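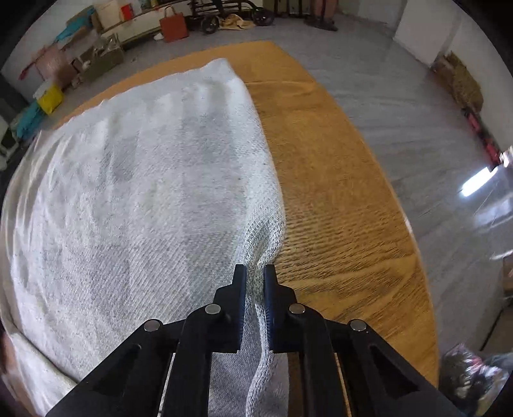

Handgreifer, Finger geschlossen, Stofffalte vom weißen Frotteehandtuch dazwischen. Tisch in der Werkstatt.

22. März 2025

Handgreifer, zweiter Aufbau. Fortsetzung der Notizen zum Fingerspiel.

Stand vorher: Finger liefen am oberen Ende auseinander, sobald mehr als eine Lage Stoff dazwischen war. Papier und Karton gingen, Frottee nicht. Ursache war das Lagerspiel in den Fingeraufnahmen, Bohrungen nach dem Druck zu weit aufgerieben. Beide Aufnahmen neu gedruckt, Bohrung im Modell enger gesetzt, nur noch von Hand auf Maß gebracht. Stifte sitzen jetzt stramm. Linke Aufnahme beim ersten Versuch gerissen, entlang der Schichtlinie, zweiter Druck mit mehr Wandlinien hält.

Die Dreiecksaussparungen in den schwarzen Teilen sind geblieben. Ilaria Piras wollte sie schließen, wegen der Steifigkeit. Ich habe die Arme mit und ohne Aussparung eingespannt und an der Spitze belastet, den Unterschied konnte ich mit der Messuhr kaum vom Spiel im Schraubstock trennen. Gewicht ist beim Halten wichtiger. Nach einer halben Stunde merkt man jedes Gramm am Handgelenk.

Handtuchversuche:
Aufgabe wie gehabt, Handtuch flach auf den Tisch, Falte fassen, anheben, umlegen. Gefasst wird von oben mit senkrecht stehenden Fingern. Bei zu flachem Anstellwinkel schieben die Spitzen den Stoff vor sich her und es bildet sich eine Welle, die sich dann nicht mehr sauber greifen lässt. Besser: aufsetzen, leicht drücken, schließen, erst danach ziehen.
Schlingen im Frottee helfen beim Halten, stören aber beim Loslassen. Die Fingerkanten haben noch Druckgrate, daran bleibt der Stoff hängen. Grate mit 240er Papier entfernen, dann wiederholen.
Wenn ein Stück Handtuch über die Tischkante hängt, zieht das Eigengewicht den Rest mit. In der Auswertung als eigene Bedingung führen, nicht mit den flachen Lagen mischen.

Aufzeichnung:
Kamera sitzt fest am Griff, Weitwinkel. Die Tischkante kommt nach außen gebogen heraus, Entzerrung ohnehin nötig, bevor irgendetwas vermessen wird. Kalibrierung von letzter Woche gilt nicht mehr, weil ich die Halterung beim Umbau gelöst hatte. Neu machen. Belichtung fest einstellen: Das weiße Handtuch zieht die Automatik herunter, und beim Schwenk zum Boden springt die Helligkeit.
Bisher 1.637 Bilder aus den Handtuchversuchen gesichert, davon 358 aussortiert (Unschärfe, Daumen vor der Linse). Ziel bleibt bei bis zu 3.000, danach lohnt ein erster Trainingslauf. Ordner auf dem Werkstattrechner heißt »cistance«, nach dem Projektnamen, nicht mehr »test_neu«. Bitte nichts in den alten Ordner legen.

Elisa Grasso hat die Öffnungsweite mit dem Messschieber nachgemessen und kommt auf etwas weniger als das Modell vorgibt. Vermutung: Der Hebel schlägt am Gehäuse an, bevor der Finger seinen Endpunkt erreicht. Schleifspur am Hebel würde dazu passen. Für Handtuch reicht die Weite, für die Becher, die als Nächstes kommen, wird es knapp. Entweder Hebel kürzen oder Gehäuse innen ausnehmen. Ich würde am Gehäuse anfangen, das druckt schneller.

Bei Nillulora gibt es die Silikonauflagen für die Finger nur noch in einer Härte. Zwei Paar bestellt. Bis die da sind, ohne Auflage weiter — dann aber bitte im Protokoll vermerken, sonst sind die Haltekräfte später nicht vergleichbar.

Offen:
Kalibrierung wiederholen
Fingerkanten entgraten
Anschlag am Hebel prüfen, Maß ins Modell zurückschreiben
Rückstellfeder: jetzige ist zu weich, der Griff kommt bei langsamer Bewegung nicht ganz zurück
Becherversuche erst nach der Änderung am Gehäuse
Motorisierte Fassung für den Arm frühestens im Mai, vorher keine Servos kaufen

Nachtrag: Feder aus der Restekiste probiert, deutlich straffer, öffnet sauber bis zum Anschlag. Schließkraft wird auf Dauer unangenehm für die Hand. Ilaria soll sie auch einmal probieren, ihre Hand ist kleiner. Alte Feder liegt im Schraubglas bei den Ersatzstiften.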